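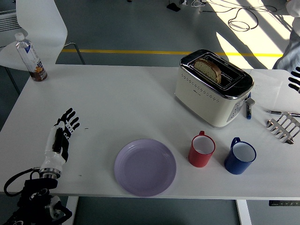 Fuson Breakfast Table Set

README for the recorded data and task files that come with the Fuson two-arm kit

Maintained by Ermira Softić and Leandro Tapia
Version 4, May 19, 2018

What this is

This folder holds recordings made with the Fuson kit, which Yordanov sells as a pair of arms with five-fingered hands, a head camera and the control software. Buyers of the kit get the folder on the same drive as the software. It can also be had without the kit, under the terms at the end of this file.

The recordings cover one kind of work: making and serving toast at a table. They are meant for people who want to train or test a control policy before their own hardware is set up, and for people deciding whether the kit suits them. They were made at the Miltlow workshop by operators driving the arms by hand.

Contents

episodes/ has one folder per recording. Each holds the head camera video, the joint readings for both arms and both hands, and a short text file with the task name and the operator's initials.

tasks/ has the written instructions the operators worked from, one file per task.

calib/ has the camera and arm calibration. There are two files. Use calib_b for anything recorded after the November service and calib_a for the rest. The episode text file says which one applies.

tools/ has a viewer and a script that turns an episode into a plain table of numbers.

Size

There are 2,000 episodes. Of these, 1,000 are full runs, from the opening layout to toast on the plate or in the rack. The others are single steps, such as moving a mug or turning the plate, and they are shorter. No episode has been cut in the middle. If an operator stopped early the whole episode was kept and marked "stopped" in its text file.

The table and the objects

All episodes use a plain white rectangular table. The objects are ordinary kitchen things bought in shops, and we have not changed them. The usual layout has a two-slot toaster towards the back right, a toast rack at the right, a round lavender plate near the front and two enamel mugs, one red and one blue, both white inside. Bread is put in the toaster by a person before recording starts. The toaster is never plugged in.
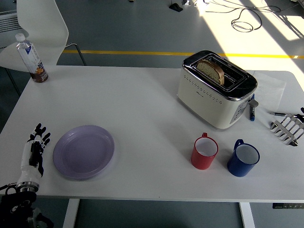
Positions vary between episodes. Before each run the operator's partner shifted the plate and the mugs by hand, and we did not measure by how much. Mug handles may face any way, and the episode text file does not record the direction. If you need that, you will have to label it yourself from the first second of video. Jasmina Vlachou has done this for the mug tasks and her labels are in tasks/extra, though they have not been checked by a second person.

Other things may be on the table as well: pens, a marker, paper, a drinks bottle. They are not part of any task and are not listed in the task files. A policy trained on this set should be able to leave them alone, and we count touching one as a fault when we score.

Tasks

toast_to_plate: take the slice from the toaster and lay it on the plate.
toast_to_rack: take the slice from the toaster and stand it in the rack.
mug_forward: bring the named mug to the front of the table, upright.
mug_swap: exchange the places of the two mugs.
plate_centre: slide or lift the plate to the middle of the table.

For the mug tasks the instruction names the colour. Either hand may be used unless the file says otherwise. In toast_to_rack most operators used the right hand only, so there is little in the set to learn from if you want the left hand to do it.

How the hands behave

The fingers close by position, with a limit on current. There is no touch sensing in the fingertips. On bread this means the hand will squash a soft slice if the close command is too large, and you will find a fair number of squashed slices in the earlier episodes. Stavros Zupan lowered the default limit in version 4 of the control software and the later ones are better. Do not mix the two groups without reading the current limit from the episode header.

The thumb is slower than the fingers. If you replay an episode at more than normal speed the thumb will lag and the grip will fail on the mug handles.

Fingers are black on both hands and the forearm shell is white. Against the white table the shell can be hard to separate by brightness alone, so simple background removal does not work well.

Known faults

Sunlight. The workshop has large windows and the light changes during the day. Strong patches fall on the floor and in places wash out its colour. We did not fit blinds.

Background. Cables, a chair and people's legs come and go behind the table. Faces are not shown in any episode we have kept. If you find one, please write to us and we will remove it.

Table height. The table can be raised and lowered. It was meant to stay put, but 10 episodes were recorded at the wrong height. They are listed in tools/wrong_height.txt and the viewer skips them by default.

Timing. The left arm's readings start slightly before the video in calib_a episodes. The conversion script corrects this. The raw files do not.

Terms

Kit owners may use the folder for any purpose. Others may use it for teaching and research, and should ask Wamness, who handle orders, before putting it in a product. Please name the set and the version in anything you publish.

Reporting problems

Send the episode number and the time within the episode to Costel Tomić at Wamness. Please don't send corrected files, as we can only accept changes made from our own raw copies. Questions about the arms themselves should go to the kit support desk and not to the data maintainers.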